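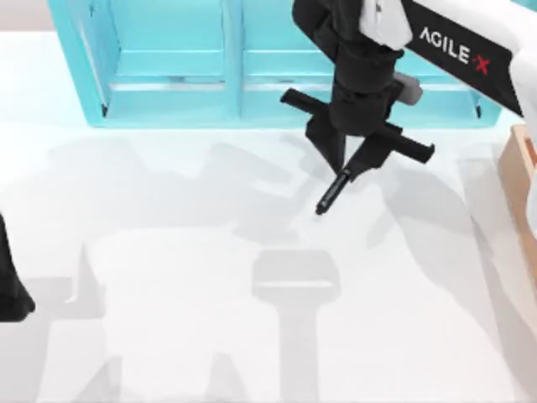 Sudheer Subramaniam wrote in to say that he had put bump dots on every single button of his microwave and now couldn't find anything on it. "It's like reading gravel," he said, and could we please do a whole page on marking up a kitchen for low vision?

Yes! Gladly! I've been wanting to do this one since August, and his message tipped me over. I've had low vision for most of my adult life and I cook every day, so what follows is what works at my own stove, plus a pile of good ideas from readers. Take what suits your eyes and your kitchen and skip the rest.

Marking the appliances

Start with fewer dots than you think. On a flat microwave panel I use two: one on Start and one on the 5. From the 5 you can find all the other numbers by feel, same as on a phone. Stop is right next to Start on mine, so it doesn't need its own. Sudheer peeled his back to three and reports that he is a happy man.

For the oven dial, put one dot on the knob's pointer and one on the panel at the temperature you use most. Mine is 350. A second at 425 if you roast a lot. Line up dot with dot and you're there. If the knob pulls off for cleaning, check that it only goes back on one way, or your marks will be wrong the next time and you won't know until the cookies come out black.

Clean the surface with rubbing alcohol and let it dry all the way before you stick anything down. Grease is what makes dots fall off, and they always fall off the one you need. Puffy fabric paint works too and costs very little, but keep it on the parts that stay cool, and give it overnight to set.

Ask somebody sighted to read you the whole panel once, start to finish, while you record it on your phone. I kept mine. It has saved me so many calls.

Contrast, my favorite subject

Two cutting boards, one dark and one light. Onions, potatoes and chicken go on the dark one; beets, spinach and mushrooms go on the light one. I can't tell you how much nicer chopping got when I did this (and I'd put it off for years over the price of one cutting board).

Same idea with cups. Coffee in a white mug, milk in a dark one. A black measuring cup for flour and a white one for cocoa. If you have a pale counter, lay a dark tray on it and do your measuring on the tray, which also catches the spills.

Colored tape along the front edge of a shelf helps a lot if your shelves and cupboards are all one shade. So does tape on the edge of a cabinet door that likes to hang open at forehead height. Pick a color that stands out against what's behind it. Yellow gets recommended everywhere, and on my cream cabinets yellow was useless. I went with navy.

Light

More isn't always better, and glare is a real pest. A lamp that shines from behind your shoulder onto a shiny counter will bounce straight up into your face. Under-cabinet strips set toward the front edge of the cabinet worked better for me than toward the wall, but try both before you stick them down for good. A piece of painter's tape will hold a light strip for an evening.

A reader in Platstead swears by a matte placemat under the kettle to cut down the shine there. I tried it and she's right!

Cans, jars and the spice problem

Rubber bands. One for tomatoes, two for beans, none for soup. That's my whole system for cans and it has held up fine. When you open the can, the band goes back on a hook inside the pantry door so it's ready for the next shop.

For spices I write the name on an index card with a fat black marker and loop it to the jar with a band. Letters as tall as the card allows. When the jar is empty the card goes in my bag, and then it's also my shopping list. If you read braille, the same card takes a braille label nicely, and plenty of households do both on one card so everybody can use the rack.

Keep strong lookalikes far apart. Cinnamon and chili powder live on different shelves in my house, after an oatmeal I'd like to forget. Cleaning products never go near food, ever, and don't ever decant them into food containers.

Put it back where it lives

The best tool in a low-vision kitchen is agreement. Everything has a spot and everyone who cooks there uses it. My scissors hang on the left of the fridge, and my family has learned this the loud way.

Small bins inside bigger shelves help. A deep shelf is a cave, but a bin you can slide out and set on the counter is easy to go through by touch. I have one for baking, one for tea things and one for what we call "breakfast." Feel for a bin with a lip at the front so you can hook a finger over it.

Leave the middle shelf for what you use daily. I moved my 7 most-used items there and it felt like getting a new kitchen.

Hot stuff and sharp stuff

Put the pan on the burner first, center it by feeling around with a wooden spoon, and then turn on the heat. Turn the handle in over the counter, not out over the floor. Long oven mitts, the kind that go up to the elbow, are worth every penny. Let the rack slide out to you with a hook or a mitt before you reach for the dish.

Knives never go in a sink full of suds. Mine get washed one at a time, right after use, and go straight back to the block.

A talking thermometer is a joy. Mine reads chicken out loud at 165 and I don't have to cut into anything and squint.

From the mailbag

Watkins asks whether the dots survive the dishwasher. On measuring cups, mine haven't. Filed notches in the handle do better: one notch for the quarter cup, two for the half, three for the whole. Plastic cups only, and sand off the burrs.

Someone who signs off as Brerier puts 40 dots a year through the house, and would like to know if cheaper ones are any good. The clear ones I bought in a sheet of 120 stick well enough, but clear on white is hard to see, so I color the tops with permanent marker before peeling.

And from Gimudham, a neat trick for liquids: hang a bright plastic clip inside the rim of a pitcher, and stop pouring when your fingertip feels the clip start to float or shift. Cold drinks only with that one, please! For tea, get a level indicator that beeps.

Next up is laundry. Send me your sock ideas, I have far too many single socks.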